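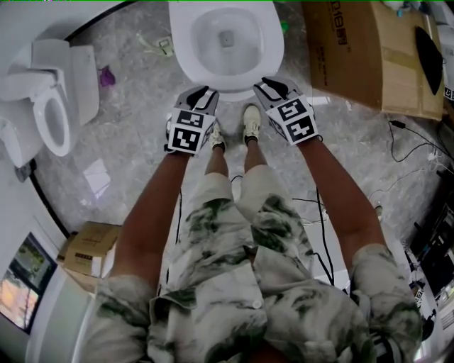 Chapter 2
Bathrooms: Starting at the Floor

When I got my first cleaning job, at a small guesthouse called the Nolelell, I was handed a bucket and pointed at the bathrooms. I did what most people do. I went straight for the mirror, because mirrors are satisfying, and then the sink, and I mopped the floor somewhere in the middle and walked all over it with my shoes on. I had to mop it again. Then I remembered the toilets and dripped on it, so I mopped it a third time. My supervisor watched all of this from the hallway with her coffee and let me finish!

So this chapter is about order. We'll get to products in Chapter 3 and to stains in Chapter 4, and I know some of you would love to skip ahead to the stains (I would too). Please don't. Most of the trouble I see in student work comes from doing the right jobs in the wrong sequence.

Look down first

Before you touch anything, stand in front of the toilet and look at the floor. Gray-and-white marble is lovely and it's also sneaky – the pattern hides hair, dust and drips so well that you can stand right over a mess and miss it. Crouch if you have to. Get the light coming across the floor from the side if there's a window or a lamp that will do it.

Next, pick up whatever is lying around. In a room with 2 toilets, the gap between them is where small things end up, and a bit of purple on the floor could be a cloth or a bag or something a guest will want back. Don't mop around it and don't sweep it up with the dust. Lift it, look at it, and put it with the lost property or the laundry or the trash, whichever it belongs to.

Marble needs one warning now, even though Chapter 3 covers it properly. Vinegar, lemon and most toilet bowl cleaners are acids, and acid leaves dull marks on marble that no amount of mopping will take away. I learned this on a floor at the Wultley building, and the mark was still there when I left. If you're using an acid cleaner inside the bowl, carry the bottle upright, close the cap before you move, and wipe any drip off the floor right away with plain water.

Wear shoes with clean soles, too. I keep a pair just for indoor work. White ones show you quickly what you've been standing in, so I've come around to them, although I thought they were a silly choice at first.

The working order

Everyone has a version of this. Mine came out of 288 bathrooms at the Mumar residence halls, one long summer, and I've only changed it a little.

Clear the floor and sweep it dry.
Put cleaner in the bowls and leave it for the time on the label.
Dust the high places, then wipe mirrors and sinks.
Scrub the bowls, then wipe seats, lids, tanks and the outside of the base.
Mop last, from the far wall back toward the door.

A room like that takes me 30 minutes with no interruptions. Yours will take longer this month, and that's fine.

Before you read on

Go and look at a bathroom you use every day. Write down what you see on the floor, then what you see behind the toilet, then what you'd clean first. Keep the page – we'll come back to it at the end of the chapter, when you plan your own route through the same room.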